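Ticket 448: "Chores, general"
Queue: Erkergate upstairs / automation
Opened by: Rodrigo Mendes
Status: Open (reopened)
Priority: Low, then High, then Low

Original report

Summary of problem: the machines do not do the chores yet.

Expected behavior: per the plan we all nodded at in September, one routine household task gets done from start to finish without a person stepping in. The plan lists tray handling, wiping down the table, and "light tidying," which was never defined and which I now suspect was put there by an optimist.

Observed behavior: a person steps in.

Steps to reproduce: ask for something to be put away. Wait. Put it away.

Update 1, Rodrigo

Nabila asked me to split this into parts, so I have. Part A is picking a thing up. Part B is knowing where the thing goes. Part C is everything a teenager does badly but does, such as noticing that the water jugs by the wall need swapping over. We have decent numbers on A, thin ones on B, and on C we have a heading in a spreadsheet.

For A I reran the small-object set with the Gukon settings and a time limit of 30 seconds per try. Most of the misses were late closes. The planner had the right idea and then thought about it some more. I have the same problem with email, but I'm not being sold to people as labor-saving.

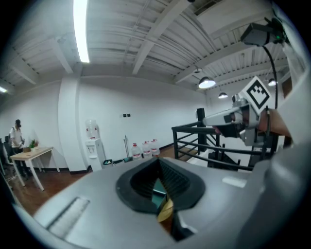
Late closes are a Gukon default and you should turn it off before you judge anything, Aleksi Lehtinen wrote back. It waits for a second confirmation that the grasp is good. Fine for glassware, silly for small plastic stuff. Set confirm to 0 and run the set again, then we can argue about whether machines can do housework. My guess is they can do about as much of it as my brother can, and he has a law degree.

Update 2, Rodrigo

Turned it off. Late closes went away. Early closes arrived to take their place. Net change in chores completed: none, but we are now failing much faster, and Aleksi says that counts as throughput.

Settled on confirm = 1 with the wait cut to a third. Misses on the small-object set dropped to 5, so I'm marking Part A as "good enough to be annoying." Closing.

Update 3, Nabila

Reopening. Part A is good enough in isolation. The ticket says chores. Kheri ran the tray sequence and it stalled at the handoff in the usual spot: one side won't let go until it's sure, the other won't take hold until it's sure. Two very polite people at a door. Log attached to the Cavdale folder, look at the last stretch where both sides report "ready" for up to 10 minutes. I went and got coffee. It was still ready.

Update 4, Rodrigo

Read the log. Kheri is right, it's a deadlock, and the fix is to pick one side as the boss and let the other one sulk. I've made the receiving side the boss.

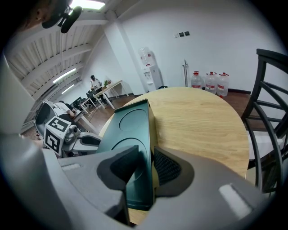 Restaurants are where people keep telling me this will pay off first, and I'd like those people to come and carry a tray with us for an afternoon. A busser does it with one hand while thinking about something else. We're asking for a fraction of that. Hold it upright by the table, the way the dark green one is held, and you've also given up on anything being on it, so what we are automating at present is the part of the job after the dishes are gone. Even that part has opinions. The two round recesses in the face of the tray matter to the grasp planner, which wants to treat any dip as a handhold, and I've had to add a rule telling it to go for the border. Rule is in the Bratu branch. Please don't tidy it up, it looks wrong on purpose.

Update 5, Nabila

Can we get an honest line for the monthly summary? Ashraf Kabbaj wants a yes or no on "ready for home use."

Update 6, Rodrigo

Suggested wording for November 2020: "Can pick up many small items when asked nicely. Tray exchange under repair. Does not yet know that anything needs doing."

If he insists on yes or no, it's no.

Leaving this open. Part B moves to its own ticket. Part C stays here with me, and so does the mop.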